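Planning Equipment Purchases for Household Tidying and Bedding Work
Hisevville Residential Services, Household Guidance Pages
Last updated: February
14 shares | 3 comments

Households and small residences that are considering automated help with tidying are advised to plan the purchase in the same way as any other large appliance. The guidance below was prepared by Nerys Watkins and Chi-keung Tu for residents and house managers in Hisevville. It covers what to write down before requesting a price, how to divide the budget, and how to prepare a bedroom so that the equipment can be tested fairly.

Start with the task

A purchase request should name one task. "Help in the bedroom" is too broad to be priced. "Pick up small items left on a bed and place them in a bin" can be priced, tested and, if necessary, refused. Requests that combine picking up, folding and bed making tend to attract quotations for larger machines than the home requires.

Keep a simple log for two weeks before contacting a supplier. Record which items are handled, where they are found, and where they are supposed to go. Soft items, flat packets and hard objects should be entered in separate columns. A gripping tool that closes well on a box may slide over a thin packet, and one that holds a packet may catch the sheet underneath it.

Note the bedding as well. Record the thickness of the comforter, the height of the mattress from the floor, and whether the sheet is plain or patterned. Camera-guided equipment has to tell an object from the cloth it lies on, and a large print makes that work harder. Suppliers should be asked to demonstrate on bedding similar to that used in the home.

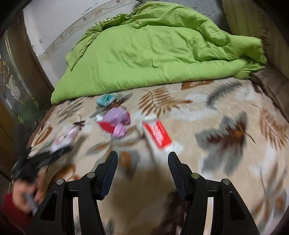 Small packets and a soft item on a leaf-print sheet, with the comforter heaped across the far side.

Where possible, clear the heavy bedding first. A thick comforter hides small objects in its folds, and most entry-level arms are not intended to lift it. Draw it to one side of the bed by hand and leave the sheet as flat as practical. Smooth the sheet from the center outward. Leave a clear hand's width between items during the first trials and reduce the spacing once results are steady.

Hand-held or mounted

Two general classes of gripping equipment are available to households. Hand-held grippers are carried by a person and may be used for reaching, for practice, or for recording how a task is done. Mounted arms stand on a base or rail and move under their own power. The first class is less costly and needs no fixed space. The second requires floor area, a power outlet and a clear path around the bed.

Residents who are undecided should begin with the hand-held class. A month of use will show which items are difficult to grasp and whether the person operating the tool tires quickly. It also supplies a list of test items for any later demonstration of a mounted arm.

When inspecting either class, examine the fingertips before anything else. Ribbed or rubbery pads generally hold thin packaging better than smooth ones. Ask whether the pads can be replaced at home, what tool is needed, and how long replacement pads take to arrive. Open and close the fingers fully several times and look for side play at the pivots. Confirm that the opening is wide enough for the largest item in the log.

Preparing the budget

The following allowance was used by Jui-lin Shek in planning for a two-bedroom residence on Eynon Street, and may serve as a pattern for others. All amounts are in dollars.

Mounted arm and base: 1685
Hand-held gripper, spare pads and carrying case: 443
Installation, outlet work and first-year service: 644

These lines should be kept apart in the household accounts. If the price of the arm rises, the difference should not be taken from service. Equipment without a service allowance is often left in a closet after the first worn part. Bins, trays and shelf labels belong in the ordinary household budget, as they will be used whether or not the equipment is kept.

Obtain written quotations from at least two suppliers. At the time of writing, both Furen and Sedix accept requests from private homes in Hisevville, and both will quote on a single room. Ask each supplier to state the following in writing:

The heaviest and the thinnest item the gripper is rated to hold.
The noise level in normal operation.
The length of the return period, and who pays for collection.
Whether the camera stores pictures, where they are kept, and how they are erased.
The price of replacement pads, cables and batteries.

The question on stored pictures deserves particular attention in bedrooms. If the answer is unclear, the purchase should be postponed until it is settled.

Trial period

A trial of 7 nights is recommended before final payment. Schedule the test at the same hour each evening, with the lamp that is normally in use, as daylight results can be misleading. Place the same items on the bed each time. Enter each attempt as held, dropped or missed, and note separately any attempt in which the sheet was pulled along with the item.

Évan Bailly, who reviews trial records for the residences, asks that failed attempts be entered in full. A record that shows only successes cannot be used to support a return. Suppliers may adjust settings during the trial, but the date of each adjustment should be written beside the results.

Care of the equipment

Wipe fingertip pads with a damp cloth after use and allow them to dry in the open position. Lint from comforters and knitted items collects at the pivots and should be brushed out weekly with a dry paintbrush. Do not apply cooking oil or furniture polish to moving parts. Store hand-held grippers hanging or lying flat, with nothing resting on the fingers.

Keep loose cords, ribbons and drawstrings away from powered arms. Switch the arm off at the outlet before changing the sheets. Children and pets should be out of the room while it is running.

Residents who wish to borrow the printed log sheet may request one from Eugénie Hoarau at the front office. Completed logs should be attached to the purchase request, with both quotations behind them.

3 comments
This site uses cookies to remember your reading preferences. Accept | Manage settings
Sign up for the Household Guidance newsletter to receive new pages by email.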